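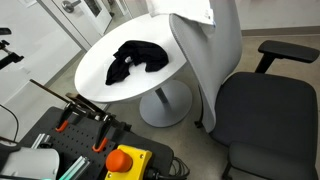 Washing towels and darks together — yes or no?

Utville Household Forum, 2 replies

donghyun_s wrote:
Moved into my first flat in December and I've been chucking everything in on one 40 wash. My mum rang and was horrified! Is it really that bad?

gilsoo_yeon wrote:
Yes, it is. Towels shed fluff and black shirts collect it. I do two loads, always, and no softener on the towels or they stop soaking anything up.

tarcisio_c wrote:
Sorry Gil-soo, don't agree. I've mixed mine for 13 years (old Zelness machine, still going) and a good shake before hanging sorts the fluff. New towels, fine, wash those alone a couple of times first.
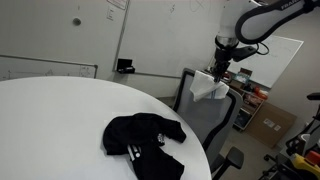
White cloth, black T-shirt.

donghyun_s wrote:
Right, splitting them this week and I'll see if I can tell the difference. What about socks?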